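Re: [jisthorpe-neighbors] Arrest in the garage break-ins

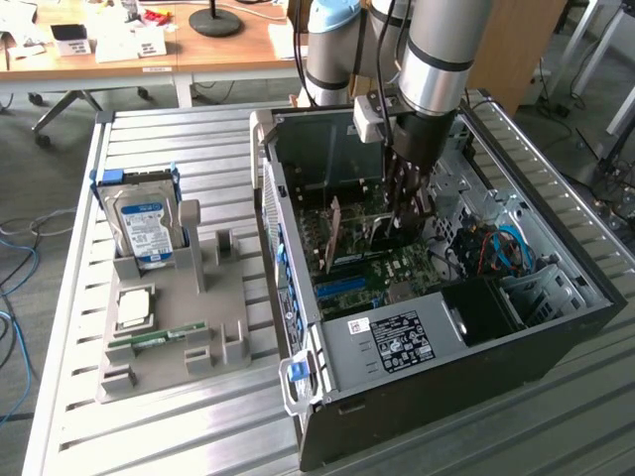

Farah Wuisan wrote:

> Good news for once. Police arrested a man last night on Landard Street
> and the officer I talked to says he is good for all 23 garage
> break-ins since August. He had a bike and 400 dollars in cash on him.
> I think we can stop paying for the Grodetti patrol now.

Farah, I'd hold off on that.

What was he charged with? I called the clerk's office this morning and they have one count of burglary and one of possessing stolen property. That leaves a lot of garages. "Good for it" is something an officer says on a sidewalk, and I'd like to see it in a charging document before we repeat it here.

The cash doesn't tell me much either. Plenty of people carry 400 dollars on rent day. Was the bike on anybody's report? Mine was a green Sitompul with a bent rear rack, and I haven't gotten a call.

Also, two of the break-ins on our list were at opposite ends of the neighborhood within 30 minutes of each other. One man on foot? Maybe.

As for Grodetti, I never thought they were worth 200 a month, so cancel them if you want. Just don't cancel them over this arrest.

Does anyone have the date of the first hearing? I can go.

Ramiro Bustamante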